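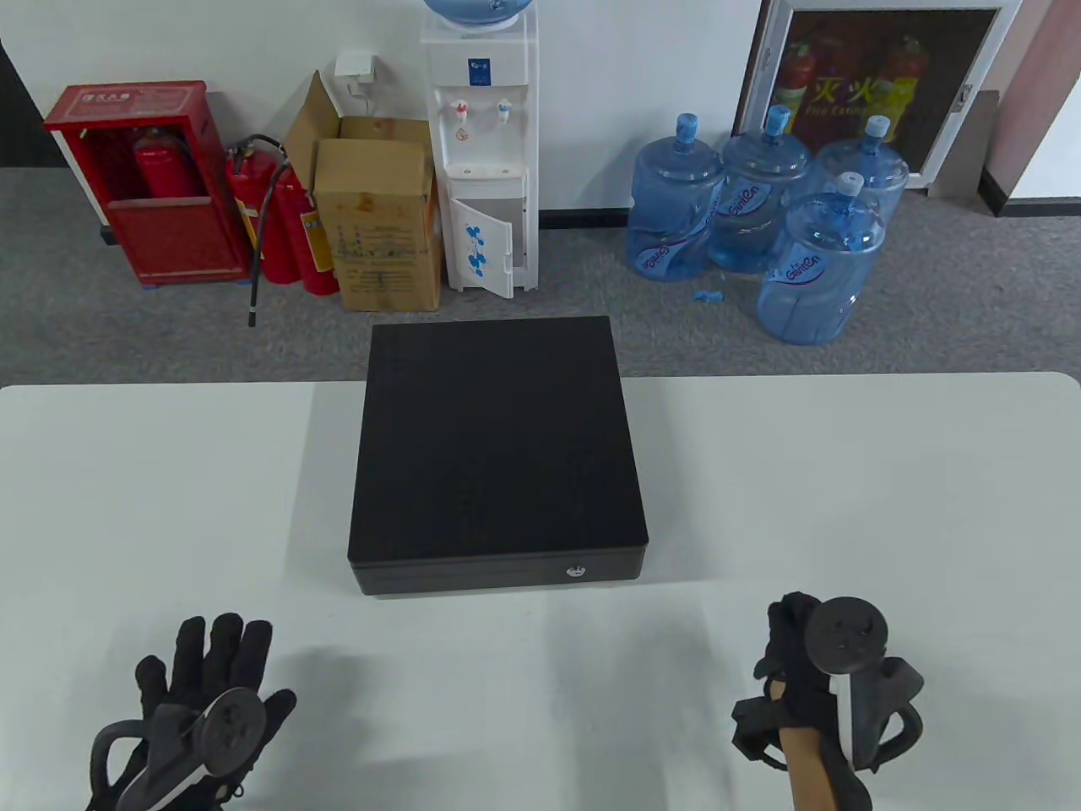 The Saltholm shop is getting a new front counter in December, along with the bits and pieces that go with it. First up is the cash box. Kavinda Amarasinghe picked it after looking at several drawers, mostly for its size, and it will sit at the left end of the counter where the old till used to be. It is square, flat and black, with a small round silver lock on the front. The lid has a fine matte texture, so we expect it to hide scratches better than the glossy one in the Tatura shop. The counter itself costs 553 and the fitting is extra.

Sajib Rathnayake is looking after the keys. There will be 4 of them – two for the shop, one for the office and one spare. The morning float stays the same as before, and closing time is still 7. Please put the coin trays back in the same order at night, as the evening staff have asked for this more than once.
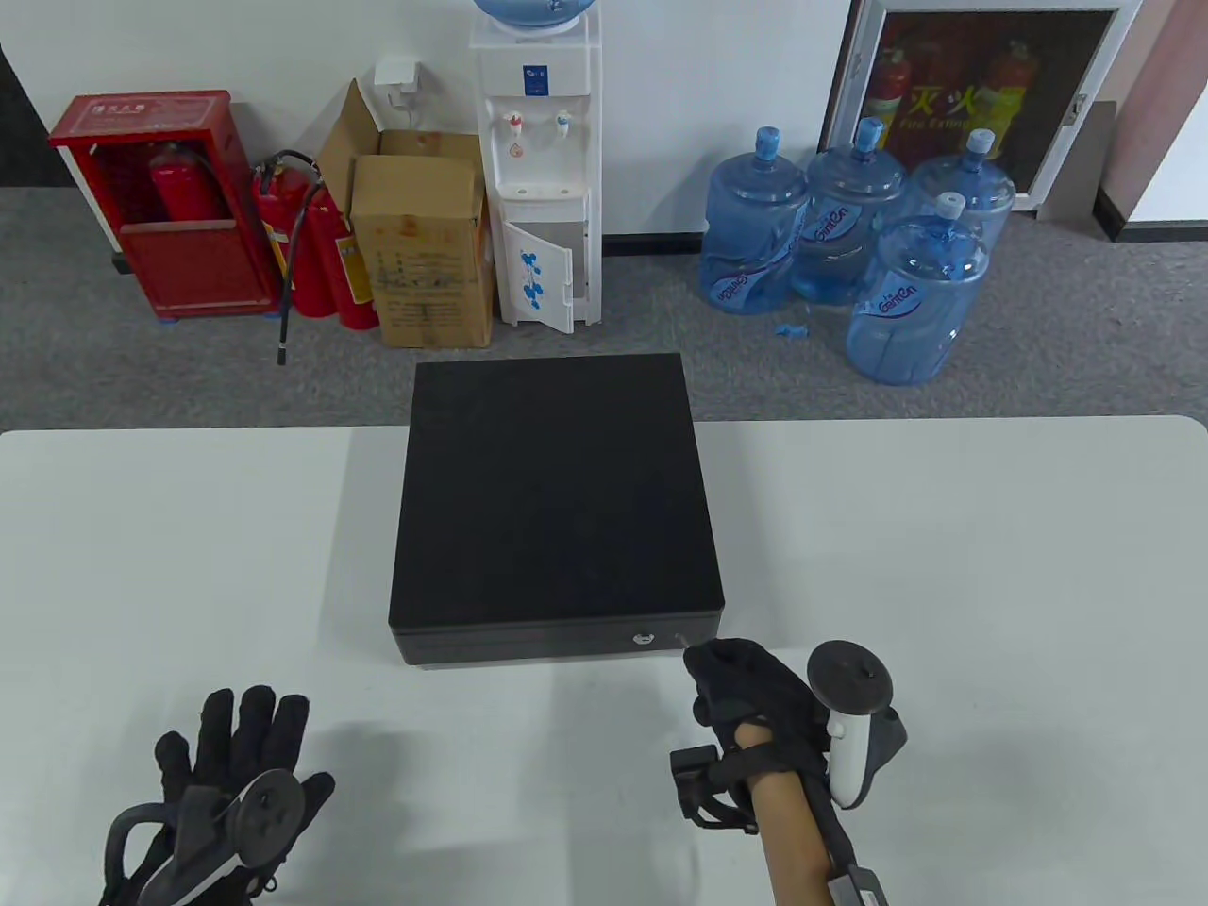
The cash drawer on a white table, with the lock slightly right of center on the front panel.

Pictures of the finished counter will be added after the move. Anyone at the Trindard shop who wants the same drawer should let Kavinda know before the next order goes in.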